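The bin goes on the table

4/24/23

I have been trying to write a post about bins since November. There's a draft on this laptop called "bins" and another called "bins again", and neither of them gets further than the second paragraph, which I think tells you how much of a grip I have on the subject.

What finally got me going was a flat in Brorkambridge, fourth floor, 106 steps if you take the stairs. I know that because Salim Muriithi counts stairs under his breath and then announces the total to anyone who's still breathing. We were there to help Naomi Minja clear a room she had been calling "the study" for years, in the way that people call a thing a gym when it has one dumbbell in it.

I am the person friends ring for this sort of job. I don't know how that happened. I'm not especially tidy. I have a drawer at home I open with my foot on the cupboard below it. But I once did Demetrius Lyons's garage in a single afternoon and he told people, and now I get texts that begin "are you busy at all".

Anyway, my method, such as it is. You clear one flat surface. You put the bin on it. Then you bring things to the surface one at a time, and you are not allowed to put a thing down anywhere else until you've said what it is.

The bin on the table is the part people object to. Naomi objected to it. Her mother would have objected to it in two languages. Bins live on the floor, it's where the floor keeps its bins, and there's something faintly indecent about having one up at elbow height next to your tea. But a bin on the floor is a bin you have to bend down to, and after an hour of that you start finding reasons to keep things. I have watched a grown man keep a dead highlighter. With the bin up on the table it's looking at you.

It should be a small bin, too. A big one makes you reckless. You get into a rhythm, you start flinging, and then you're downstairs in the dark with a torch looking for somebody's spare key. The mesh sort is good as you can see a bit of what's gone in, and so is a thin bag folded properly over the rim. I say properly. Most people just drape it and it slides in with the first heavy thing, and you end up fishing about in there with your sleeve rolled up. Fold it right over and pull it snug. If it still slips, knot one corner.

Snack tubes are the enemy of the small bin, by the way. Those tall cans that crisps come in. One of them takes up half the available room and then stands there with its top near the rim like it's waiting for a lift. You can't squash it. I've tried standing on one and it went off sideways across a kitchen and so did I. Put it in last or take it straight down to the recycling, depending on what your council will have. Mine has changed its mind twice.

The second category, after Bin, is Keep, and I haven't much to say about Keep. People know what they're keeping.

The third is the one I care about, and Lingyun Zheng calls it the Sedulness, a word she made up for the feeling of holding something that you neither want nor can get rid of. It has stuck. Every room has its Sedulness pile. Naomi's had a bag of curtain hooks, a lead for a camera she sold, a birthday card with 5 on the front and no indication of who had been five, and a quantity of lidded containers.

I need to talk about containers with holes in the lid. An ordinary tub you can make a decision about. It'll do for soup or it won't. But a tub with holes in the lid was clearly meant for something, and the not knowing gnaws at you. You stand there with it. Is it for draining? For seedlings? Is it supposed to let something out, or let something in? Grigore Grecu maintains that they're all for crickets. He has never kept crickets. I have held one of these up in front of a whole room of adults and had six answers, every one of them delivered with total confidence.

And then whatever small dark object has been lying near the container gets put on top of the container. I've seen this happen in every house I've ever been let into. A stone, a bit of sponge, a lump of something that might have come off a barbecue. It's a sort of law. The lump goes on the lid, the lid goes on the tub, and now they're a set and you can't throw one away without breaking up a family.

My advice is to be brutal with the lump. You won't miss the lump. The tub you can have for a fortnight, and if nobody's claimed it by then it goes to the charity shop, where a stranger will buy it for crickets.

We finished Naomi's room a bit after dark. Salim took the last bags down (106 again, he was pleased to confirm) and the rest of us had noodles from Kashindye, the place on the corner, sitting on the floor with a perfectly good table right there. It still had the bin on it and we'd all gone a bit funny about the bin by then.

She rang me two days later to ask what I'd done with the curtain hooks. I hadn't done anything with the curtain hooks. They're in the pile, Naomi. They're where you left them – in the bag, in the box, behind the door.

I'm at Demetrius's next month for the loft. He says it's mostly Christmas stuff. He said that about the garage.
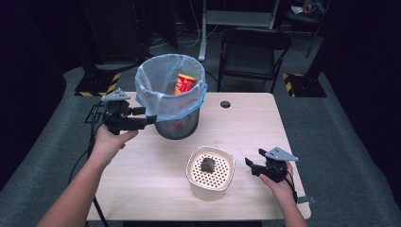
Bin up on the table, tub with the holes in its lid, lump in the traditional position.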